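Yolanda Okafor
Monday, and I have been asked to explain to my family what I do all day. I look at mud. It's very old mud and some of it is sand. Thread, for the three of you who stayed.

Yolanda Okafor
2/ The core in question came out of the Flunder borehole, which goes down 986 metres and stops in the middle of the interesting bit. The money ran out at 986. If the money had been rounder, so would the depth.

Yolanda Okafor
3/ Most of what we have is the Soltwood Formation. Grey siltstone, red siltstone, then a sandstone with a base so sharp you could cut cheese on it. The old report calls this a delta. The old report calls everything a delta. I think the author had been to one on holiday.

Yolanda Okafor
4/ My case for rivers: the sands get finer upwards, there are ripped-up lumps of mud sitting at the bottom of them, and there are roots in the red stuff. Roots! Plants are famously bad at growing under 2 metres of sea.

Yolanda Okafor
5/ The case for a delta, to be fair to it: one burrowed layer at 600 metres that looks a bit salty, and Sointu Peltonen, who is right more often than I'd like and has a microscope.

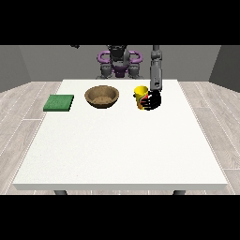

Yolanda Okafor
6/ So Sointu took the burrowed layer and I took the sands, and we agreed not to talk until both logs were drawn. This lasted until lunch. She put her head round the door, said "your roots are burrows" and went to get a sandwich.

Yolanda Okafor
7/ Some of my roots are burrows. I'm not saying how many. They taper downwards and they branch, which is root behaviour, except for the ones that don't, which I had drawn in with a lot of confidence and a green pencil.

Yolanda Okafor
8/ The ones above 400 metres are safe. They have little pale haloes where the iron went, and a proper soil around them with lime nodules. If that was sea floor then somebody had been out gardening on it.

Yolanda Okafor
9/ Someone always asks about Grgić at this point. Yes, I've read Grgić. The Grgić model has the whole plain flooding and drying in turns, and it fits our core very nicely if you hold the core upside down.

Yolanda Okafor
10/ What would settle it is a second hole at Karkton, up what I say is upstream. Coarser sand there and I win. The same burrows there and I have to buy Sointu's lunches until June. Karkton is currently a field with a very firm gate.

Yolanda Okafor
11/ Working title for the paper was "A river-dominated origin for the Soltwood sands". As of this afternoon it is "A largely river-dominated origin for the Soltwood sands". Sointu would like "partly". We are negotiating.

Yolanda Okafor
12/ My mum has read this far and wants to know if there's any oil. No, Mum. There's a bit of coal the thickness of a biscuit.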